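Pluldale Makers Forum > Workshop Talk > Will a machine wipe down my bench before I retire?

ernby_oldhand
Saw another clip of a robot folding a tea towel. 4 minutes, one towel. The comments underneath were all about how we'll be out of the shop by spring. I run a small joinery and I'd settle for something that clears the bench and sweeps up. Can anyone name one that does it without a minder?

Tolliver13
Depends what you mean by clears. Same parts, same spot, same light, yes, that was sorted years ago. Donmont had an arm loading a press when I was there and it hardly stopped.

ernby_oldhand
Loading a press isn't a chore. Chores are the bits nobody laid out beforehand.

chu_bench
I think you're both too gloomy. Two fingers will pick up most of what's on my bench. Screws, pencils, offcuts. I've got 19 clamps and I bet it could hang up all of them.

Tolliver13
Hang up, maybe. Find the one under the sawdust, no.

Yu-ting Mak
I sand and finish for a living and I'd like to see it feel for a scratch. You go over pale wood with your palm and know straight off. Under a bright light the shine hides half the grain anyway.
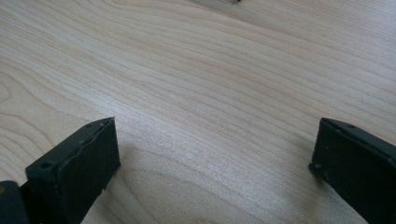 plane_iron
Can any of them pick a thin washer up off a flat board?
Sometimes, if the fingertips are thin enough to get under the edge, but blunt ones tend to push it along.

chu_bench
So put a magnet on it. Hardly the end of the world.

ernby_oldhand
Brass washers, Chu. And I'm not paying for a machine plus a magnet plus someone to watch both. My brush cost less than a sandwich.

Tolliver13
Ask again in January.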